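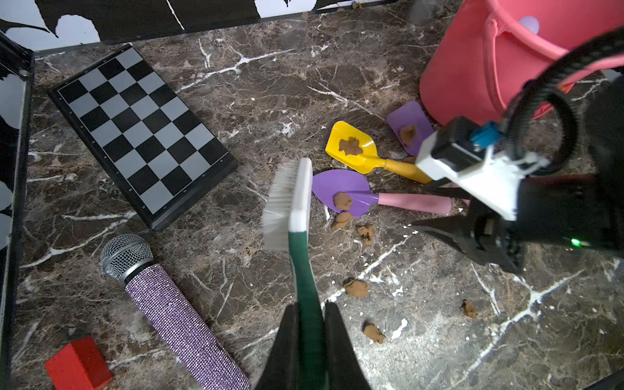
Irja Rantala asked whether the cleaning set could be ordered without the arms, as her laboratory already has two of its own and needs only the objects and the protocol. The set is available separately under the name Flerel Objects. The arms are offered only as part of the complete cell, the subject of the rest of this page.

Preltix Flerel Two-Arm Cell
Tabletop workspace for research on learned handling of tools and soiled objects

Overview

The Flerel cell is a fixed workspace for two small robot arms on a shared front rail. It was developed for laboratories that study how a control policy learned from recorded demonstrations behaves when the objects on the table are moved, replaced or mixed with unrelated items. The standard task is the cleaning and sorting of toy garden tools that carry clumps of imitation dirt.

Flerel is supplied with the Miettinen protocol, a written procedure for collecting demonstrations and scoring trials. The protocol may be used with other hardware, but the results reported on this page were obtained with the cell as supplied.

Workspace

Both arms are mounted along the front edge and reach inward over the floor. Walls stand on the left, back and right. The front is left open for the operator, who resets the objects by hand between trials.

Wall and floor coverings are interchangeable. A plain covering makes a policy easier to train and harder to trust, and we recommend a patterned one for any result that is to be published. The leaf pattern with the dark marble floor is the covering used in our own July series.
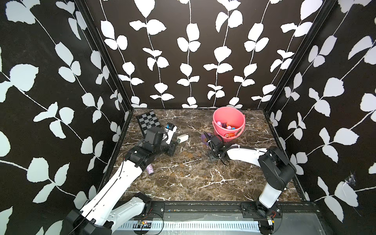

Flerel cell with the leaf wall covering. Both arms are mounted on the front rail.

The viewpoint for the fixed camera should be chosen before the first demonstration and left unchanged for the full series. A camera on each wrist provides the close view. The protocol requires all streams to share one clock. Trials in which a stream drops out are discarded and repeated, and the repeat is recorded under a new trial number.

The Miettinen protocol

Stage 1. Collection. An operator guides the arms through the task while joint positions and camera streams are recorded. The reference series contains 1,000 demonstrations. Operators are asked to work at an even pace and to leave their own errors in the recording. A brush that slips and is picked up again is useful material for training, and the episode should be kept.

Stage 2. Training. One policy is trained for both arms together. Earlier work in our laboratory used a separate policy for each arm with a hand-written rule for passing objects between them. That approach was dropped after the second series, when most failures were traced to the handover.

Stage 3. Layout change. Tools are placed in positions drawn from a printed sheet. Distractor objects, such as a bucket or a checkerboard, remain on the floor and may be moved between trials but are not part of the task. The operator does not see the layout until the trial is due to begin.
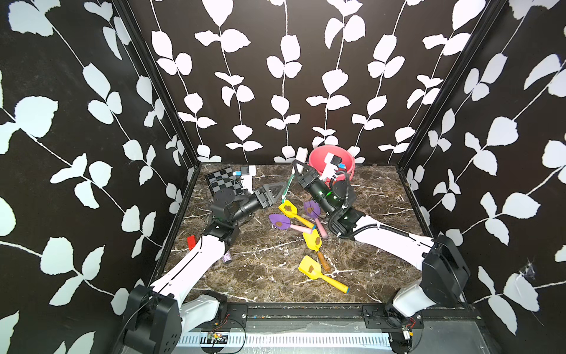
Stage 4. Scoring. Each trial is scored by two people working from the fixed view, without knowledge of which policy was running. A tool counts as clean when no lump remains on its blade. Dirt that has fallen to the floor is recorded separately. Where the two scores differ, the lower one stands.

Stage 5. Reporting. The trial sheet, the layout sheet and the scores are filed together. Laboratories that publish with Flerel are asked to report the number of discarded trials as well as the number scored.

Results from the reference series

The reference policy was evaluated over 200 scored trials. It completed the full task in 70 percent of them. A further 11 trials were discarded for loss of a camera stream and do not enter the figure.

Failures fell mainly into two groups. In the first, the arm holding the brush made contact with the handle of a tool and pushed it out of reach. In the second, the policy stopped while dirt was still present on the blade. The second group was more common with brown tools and on the darker parts of the floor covering, where the contrast is low – a limitation we expect to reduce with additional wrist-view demonstrations.

Tools that lay across one another were harder than tools lying apart. The policy tended to begin with the uppermost tool, although nothing in the training procedure asks for this. We report it as an observation and do not claim that it would hold for other object sets. 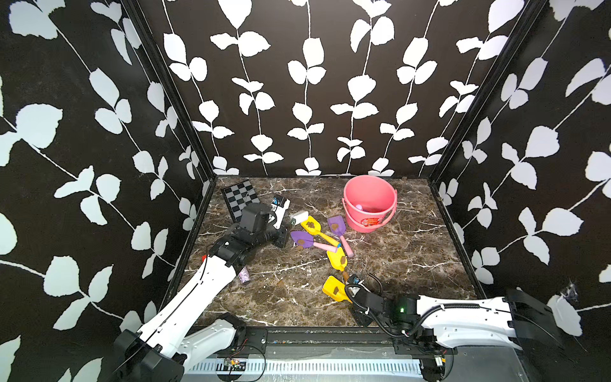

Crossed layout with five toy shovels, each with a clump on its scoop.

Imitation dirt

The material supplied with the set is sold as Cirex. It is brown, can be pressed onto a blade by hand and is reusable. Clumps should be kept in the closed tin overnight. Material that has begun to crumble gives easier trials and should be replaced before a scored series. Please do not substitute real soil, as grit shortens the life of the gripper joints.

Supplied with the complete cell

Two arms with grippers and wrist cameras
Front rail with mounting hardware
Wall panels and floor, with two sets of coverings
Flerel Objects, including brush, toy tools and distractors
Cirex, one tin
Miettinen protocol, printed and electronic, with layout sheets

Site requirements

The cell should stand on a level bench away from direct sunlight. The operator needs free access to the full front edge. Power to both arms must be switched off before hands enter the workspace to reset a layout, including during short pauses in a series.

Orders and data access

The cell is built to order by Preltix. Recordings from the reference series are available to academic laboratories on written request, with or without purchase of the equipment. Requests should name the responsible researcher and state the intended use. Replacement coverings, layout sheets and Cirex may be ordered separately at any time.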